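Preguntas frecuentes - Recogida de demostraciones, proyecto Hullik

¿Qué es una demostración?
Una grabación completa de una tarea, desde la posición de inicio hasta que el operador pulsa fin. El modelo aprende de ellas. Pedimos 300 válidas por tarea.

¿Cuánto dura un turno?
40 minutos como máximo, y luego descanso. Los turnos los asigna Hamdia Gebru.

¿Qué vista se guarda?
La de la muñeca, siempre. Los cuatro dedos y el pulgar tienen que verse antes de empezar a grabar.
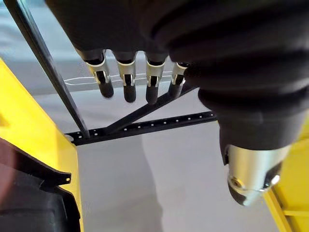 ¿Borro los intentos fallidos?
No. Márquelos como «fallo» y siga - también se usan. Solo se descartan las grabaciones con cortes de señal.

¿Puedo corregir a mitad de la tarea?
Sí, si la corrección es lenta y continua. Si suelta el mando, repita desde el inicio.

¿Dónde se suben los datos?
Al servidor Gashaw, al terminar el turno. El lote de junio quedó en 392 grabaciones, 41 de ellas marcadas como fallo.

¿A quién aviso si un dedo no responde?
A Obsa Kassa. No reinicie la mano por su cuenta.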